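4. Setting Up the Compartment Shelf and First Stocking

This section covers mounting the Goossens pantry shelf, leveling it, and loading it for the first time. Complete Section 3 (Wall Rail Installation) before you begin. Read all cautions before lifting the shelf onto the rail.

4.1 Mounting the shelf

1. Check that both rail screws are fully seated. A screw head that stands proud of the rail will keep the shelf from locking.
2. Hold the shelf with the lip facing you and the hooks facing the wall.
3. Lower the left hook into the rail slot, then the right hook.
4. Press down firmly on both ends until each hook clicks.
5. Pull the front lip toward you with light force. The shelf must not move.

CAUTION: Do not mount the shelf above a cooktop or within 18 inches of an oven vent. Heat will soften the end caps.

4.2 Leveling

1. Place a level along the front lip.
2. Turn the adjuster under the low end clockwise until the bubble is centered.
3. Tighten the lock nut by hand. Do not use pliers.
4. Check the level again after the shelf is loaded.

NOTE: The adjuster has a limited range. If the bubble cannot be centered, remove the shelf and check the rail.

4.3 Sorting items before loading

Empty the old cabinet completely and wipe down the work surface. Sort packaged food by shape first and by date second. Boxes and cartons go in the wide compartment. Pouches and thin packages go in the narrow compartments, standing on edge with the date facing out.
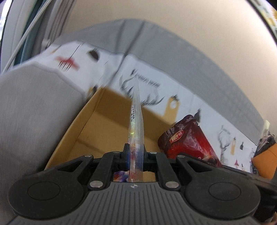
Fig. 4-2. Thin clear package held on edge; carton and pouch nearby.

Discard any package that is swollen, torn, or past its date. Move dry goods from torn bags into sealed containers before placing them on the shelf.

4.4 Loading

1. Fit the dividers (part 358) into the floor slots. Leave the last slot on the right open for the end stop.
2. Load the heaviest items first, directly over the hooks.
3. Load pouches from back to front. Place the earliest date at the front.
4. Leave a finger's width of space in each narrow compartment so that one package can be pulled out without dragging the next.
5. Slide the end stop (part 739) in until it touches the last package.

CAUTION: Do not store glass jars in the narrow compartments. The dividers are not rated for side loads.

4.5 Care

Wipe the shelf with a damp cloth and mild soap. Do not use scouring pads. Remove the dividers and clean the floor slots every 2 months. Check the lock nut at the same time and retighten by hand if needed.

Related items
Goossens Wall Rail, Installation Guide
Flundunora Divider Set, Parts List
Steltinitz Corner Shelf, Setup Guide
Tremonham Door Rack, Setup Guide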